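Getting your first simulated kitchen task running: notes for new members of the Kashindye robotics club

Every April we get a fresh lot of members who have never touched a simulator, and every April the same questions come round on club night. So I've written the answers down in the order you're likely to need them. Put the kettle on, because I do go on a bit, but if you follow it through you should have an arm moving in a kitchen by the end of the evening and something to hand in for the Ikier round.

You'll need a club laptop (or your own, if it has a decent graphics card), your login for Dudirell, which is the simulator we all use, and the starter folder called Gellel. Copy the folder to your own desktop first. Please don't work in the shared one — we've lost more than one evening's work to two people saving over each other.

Open Dudirell, choose Load Project and point it at your copy of Gellel. The first load is slow, because it has to prepare all the kitchen surfaces, and the progress bar likes to sit at 83 per cent for ages. Leave it alone. It hasn't crashed, even though it looks exactly as if it has, and if you close it there you'll have to begin again from nothing.

Once the kitchen appears, press Reset so that the arm goes to its home pose, then switch from the room view to the wrist view. The room view is lovely for showing your parents, but the wrist view is what your program will be working from, so it's worth getting used to it early on. Everything looks enormous and rather close, and most people feel a bit lost for the first few minutes.
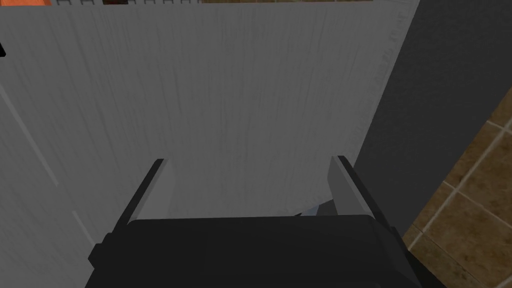 Now for the keyboard. The arrow keys slide the gripper sideways and up and down, W and S take it forwards and back, and the space bar opens and closes the fingers. Before you do anything else, go to Settings and turn the speed down to 30. It comes set at 200, and at that speed you will go straight into a cupboard. Practise creeping up to a flat surface and stopping just short of it, with the fingers open, until you can do it several times running without the contact warning coming up.

When you're comfortable, press Record and do the same approach again, slowly and smoothly. Small pauses are fine. Big wobbles aren't, and it's quicker to throw away a wobbly run and do another than to try and tidy it up afterwards. A good approach usually comes to some 408 steps. If yours is twice that, you're probably stopping to think too often, so plan the path with your finger on the screen first.

Save each run with your initials and a number, then play it back in the room view as well. You'll often spot an elbow passing much too near a wall that you couldn't see from the wrist.

If the fingers won't close, check that the simulation isn't paused (it's nearly always that). If the picture goes black, you've pushed the camera inside something, so press Reset. Anything stranger than that, write it in the club log and bring it along next time.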